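Collecting Demonstrations for a Two-Arm Bottle Handling Task

Project report, Nullard group
Submitted in April

1. Background

The aim of the project was to gather a set of examples from which a learning system could pick up a simple packing skill: moving small plastic bottles out of a tray, and putting them back, with two arms sharing one table. Earlier work in the group used Sidia, a control program that plays back fixed movements. Sidia works well when every bottle starts in a known place and fails when one has rolled or fallen over. A learned controller should cope with this, provided the examples include enough such cases.

The report covers the collection only. Training is treated in a separate report by the Lallesen group, who will receive the data.

2. Method

All examples were recorded by hand control. The operator held a pair of leader handles and the arms on the table copied their movement. Joint angles, gripper opening and camera pictures were stored together under a shared clock. Each arm carries a small camera at the wrist, so the view moves with the gripper and the fingers are always in it.

One example is one full attempt at a written instruction, from the rest position back to the rest position. The instruction sheet had 13 entries, among them "stand the fallen bottle up" and "pass the bottle to the other arm". Operators worked through the sheet in a mixed order, changed every 2 hours, and did not see each other's recordings during the collection period.

Start positions were drawn by a script. The script gave the place of the tray and, for each bottle, whether it should stand or lie. The operator then set the table to match before pressing record.

3. Checking and labelling

Every recording was viewed once by a person who had not made it. It was given one of three marks: keep, keep with fault, or reject. "Keep with fault" was used when the task was completed after a slip or a second grasp. We decided to hold on to these, as a controller trained only on clean attempts has no record of how to recover.

Rejected recordings were mostly caused by dropped camera pictures. In the first version of the logging program, written over the Blöndal message library, the two wrist streams could drift apart if one cable was loose. The program now stops the recording when the gap passes a set limit. Recordings made before that change were checked again by script and the bad ones removed.

The final set holds 4,000 examples marked keep or keep with fault.

4. Problems met

Lying bottles took longer than standing ones. The fingers have to come down on either side of the body, and the tray wall limits the angle of approach. Operators found different ways round this. Some pushed the bottle away from the wall first, others gripped it near the neck. Both ways are in the data and are not labelled apart, which may make training harder.

White bottles also gave weak edges against each other in the wrist pictures when they stood close together. Exposure was fixed by hand after the first 5 sessions and left alone from then on. The earlier sessions are kept in their own folder so that they can be left out.

The second arm was often idle during single-arm instructions. Its joint angles were still stored. Whoever trains on the set should decide whether the idle arm is to be hidden from the system or learned as holding still.

5. Remaining work

The pass instruction has fewer examples than the others and should be topped up before the set is closed. The start script should also be changed to draw lying bottles more often, with the cap pointing both towards and away from the operator. The file layout and the marking rules are given in the appendix to the Lallesen report and are not repeated in this one.

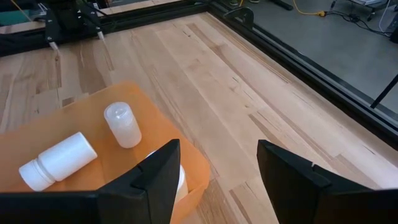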